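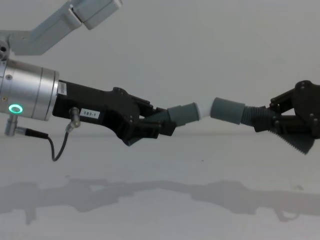

Citlali Montes said the hard part was getting two arms to agree on where a small object is, and that for most of the past year they did not. Her remark came at the start of an afternoon session in which the Vakier software group presented the second release of its coordination package for two-arm robots. The release was made available to partner sites in February.

The package, also called Vakier, is developed at the Jaramillo Institute in Vondandale. It covers the part of a robot's software that sits between the task planner, which decides what should happen next, and the low-level controllers, which drive the joints. Its main purpose is to let two arms work on one object at the same time, including the moment when both grippers have hold of it and neither has yet let go.

Under the earlier release, each arm was planned separately. A scheduler then compared the two plans and delayed one of them wherever the paths came too close. The method was safe and easy to inspect, but it did poorly when the arms were meant to touch the same thing. Small errors in each arm's calibration added up at the fingertips, and an object passed between the grippers could be pushed, twisted or dropped.

The new release treats the two arms and the object as one system as soon as the second gripper makes contact. From that point a single planner produces motion for both sides, and a shared controller limits the force that one gripper may exert against the other. When the first gripper opens, the software returns to planning the arms separately.

"We had been asking two planners to be polite to each other," said Vinh Khổng, who leads the control work. "For a transfer you want one planner that is responsible for the whole grip. Once we accepted that, a good deal of special-case code could be removed."

The group tested the release on 583 transfers of small parts between two grippers, using a bench setup at the institute. Each trial was recorded with joint positions, motor currents and camera data, and each was scored by the same script. A transfer was counted as complete only if the second gripper held the part through a short lift after the first had opened. The institute said the results would be released together with the recordings, so that partner sites can apply a different scoring rule if they prefer one.

Perception has also been changed. The previous version estimated the position of a part once, before the first grasp, and assumed that it stayed fixed in the fingers afterward. The new version repeats the estimate whenever a camera has a usable view, and lowers its confidence when the fingers hide most of the part. If the confidence falls below a set level, the planner may move both arms to a pose with a clearer view before it continues.

Natalia Solís, who maintains the perception module, said small parts remained the most difficult case. When two fingertips close on something not much wider than they are, she said, very little of it is left for a camera to see, and the estimate has to rely on the last good view and on the positions of the fingers. The module now reports which of these sources it is using at each step. Operators at partner sites had asked for this after finding it hard to tell a vision error from a calibration error in the logs.

Calibration itself is handled by a new routine that runs before a work session. The arms move through a series of poses, and the software adjusts its model of where each fingertip is in relation to the other. The routine takes roughly 3 minutes on the institute's bench. It may be run again at any time, and the package will ask for it if the measured contact point differs from the expected one by more than the limit the site has chosen.

The release includes a set of tools for reviewing recorded runs. The main one is a timeline viewer that shows the commands sent to both arms on a single clock, with the planner's stated reason for each change of mode. A second tool replays a run in simulation and allows a user to change one setting at a time. Berenice Serrano, who wrote most of the viewer, told the session that it had been built for the group's own use and had been cleaned up for release only after visitors asked for copies.

"Most of our time goes into finding out why a run failed," she said. "If the log shows that the planner changed modes late, we can fix that in a morning. If all we have is a video and a stack of numbers, it can take a week."

Partner sites have been given access under the same terms as before. Notbridge, which uses the software in a laboratory that handles sample holders and small fittings, has had a preliminary version since the fall. Aarne Lahtinen, the site's automation lead, reported that the new transfer mode had worked well with rigid parts and less well with parts that bend. With soft tubing, he said, the force limit was sometimes reached before both grippers had a firm hold, and the planner stopped as it was designed to do.

Mr. Lahtinen also asked that the default limits be set lower. Under the current settings, he said, a new site might run for some time before noticing that its fingertips were being loaded more than necessary. The group agreed to review the defaults and said that any change would be listed in the release notes, with the old values kept as a named option for sites that depend on them.

Several questions from the floor concerned hardware support. The package is not tied to one type of arm or gripper, but each combination needs a description file that sets out its geometry, joint limits and finger motion. Grippers with linked fingers need more detail than simple parallel ones, as the fingertip moves along a curve when the fingers close. A template for such grippers is part of the release. Sites that have already written their own files may keep them, although a conversion script is provided and the group recommends its use.

Cables were raised as a separate matter. The planner does not model a cable that runs along the outside of an arm. It accepts a set of keep-out zones around the wrist and a limit on wrist rotation, and both must be entered by the site. Ms. Solís said that a fuller treatment had been discussed but was not scheduled. For the present, sites with external cables are advised to check the full range of wrist motion by hand at low speed before they allow the planner to use it.

The institute stated that the package is intended for research and development benches and has not been assessed for use in shared work areas. The force limits within the software protect the part and the grippers. They do not replace the safety functions of the arm controller, which must remain active at all times. This wording appears on the first page of the manual and is repeated in the setup screen.

The code has also been reorganized. Planning, perception and control are now separate modules with a fixed set of messages between them, and each can be replaced without rebuilding the others. The group's test suite consists of 2715 automated checks, which are run on every proposed change. Outside contributions will be accepted for the viewer and the gripper description files. Changes to the shared controller will continue to be made only by the institute's staff.

Work on the next version has begun. Mr. Khổng said the first aim was to shorten the pause at the moment of transfer, when the software waits for readings from both sides to settle before it allows the first gripper to open. The second is to let the planner choose which arm should release. At present this is fixed in the task description, even in cases where the part would be easier to place with the other hand.

Ms. Montes said the group would hold a further session for partner sites after the transfer recordings had been published. Sites that wish to have a gripper added to the supported list should send a description file and at least one recorded calibration run to the Vakier group at the institute. Requests that arrive without a calibration run will be held until one is supplied.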